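ペルネス卓上操作指針

ペルネス卓上操作指針(Pernness Tabletop Manipulation Guidelines)は、食器や小物が並ぶ食卓の上で双腕ロボットを動かす際の作業規則をまとめた文書である。シミュレーション環境での評価を対象とし、現場では「ペルネス則」の略称で呼ばれることが多い。初版は6月に公開され、本則15条と附則からなる。

概要

家庭用ロボットの研究では、長らく把持の成否ばかりが注目されてきた。ペルネス則の面白さは、つかむ前とつかんだ後の振る舞いに細かく踏み込んだところにある。皿の縁にどの角度で指を近づけるか、隣の器との間をどれだけ空けるか、置けなかったときにどこへ戻るか。地味な項目ばかりだが、読み進めるほど食卓という場所の奥深さが見えてくる、実に味わいのある文書である。

成立の経緯

原案を書いたのは、フネロ社で評価環境の設計にあたっていたドリン・ロマンである。当時の社内試験では、同じ課題でも担当者ごとに初期配置や失敗の数え方が異なり、結果を並べても比較にならなかった。ロマンは過去の試験記録から失敗例86件を抜き出し、接近、接触、離脱の3段階に分類した。これが現在の章立ての土台になっている。のちにジャヤワルデナ研究室が用語を整理し、シミュレータ「ヨルケル」向けの試験手順が附則として加わった。

接近と接触の規則

第4条から第9条までは接近と接触を扱う。指は対象に触れる前に開ききっていなければならず、開きながらの接近は認められない。深い器では縁を挟む把持を基本とし、内壁側の指が底に届く前に下降を止める。隣り合う器の間に指を差し入れる場合は、外側のリンクの張り出しも干渉判定に含める。指先だけを見て安全と判断してしまう誤りは、ロマンの分類でもとりわけ多かった。

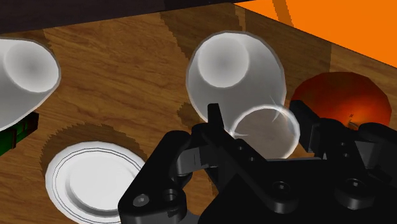
透明な食器を扱うときも、同じ接近速度でよいのか。
透明体には専用の上限が設けられており、通常の半分の速度で近づく。奥行きの推定が背景の木目や照明の反射に引きずられやすいため、第7条は視点を変えた2回以上の観測も求めている。

果物のように丸く転がりやすいものには第8条が適用される。両指が同時に触れることを原則とし、片側が先に当たった場合は押し込まず、いったん指を開いて位置を取り直す。この「取り直し」は失敗に数えない。ためらわずにやり直せる仕組みを規則の側から用意した点は、初版の公開時に特に歓迎された。

配置と待機の規則

第10条以降は卓上全体の扱いに移る。評価を始める前に、卓上の物体をすべて一覧に記録する。皿や椀だけでなく、筆記具、刃物、栓のような小物も対象となる。刃物については刃先の向きも書き添え、課題で指定されない限り動かしてはならない。

待機姿勢の条文は短いが、よく引用される。待機中の指は開いたまま何も保持せず、卓の奥側に置く。手前側は人が近づく領域とみなし、動作の合間にも腕を残さない。椅子の背もたれも障害物として登録する。卓の下に隠れる部分が多いため、見えている範囲だけで形状を決めず、余裕を持った包絡形状を使うことが推奨されている。

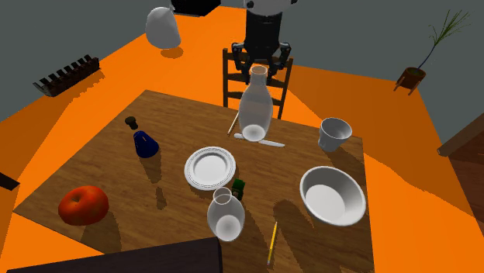 食器や小物を並べた卓と、奥側に腕を下ろした双腕ロボット(シミュレーション)

記録の規則

各課題は同じ初期配置から5回繰り返し、全試行の結果を残す。良い回だけを選んで報告することは禁じられている。接触のあった物体は、目的の物かどうかにかかわらず名前を記す。倒れた物があれば試行はその時点で終了とし、起こして続けることはできない。照明条件と影の描画設定も必須の記録項目である。影の境界が階段状になる粗い設定では輪郭の検出結果が変わりうるので、設定の異なる試行を同じ表にまとめてはならない。

評価と課題

評価者の間では、失敗の定義が明快で、初めて試験を担当する人にも使いやすいという声が多い。異なる手の形状を同じ卓で比べられるようになったことも大きな成果で、試験記録を読み比べる楽しさはこの指針によって格段に増した。一方、布や紙のように形の変わるものについては規定がなく、液体の入った容器も対象外である。実機への適用では力の上限をどう定めるかが議論されており、改訂案では附則の拡充が検討されている。

関連項目
把持計画
双腕マニピュレータ
衝突判定
物理シミュレーション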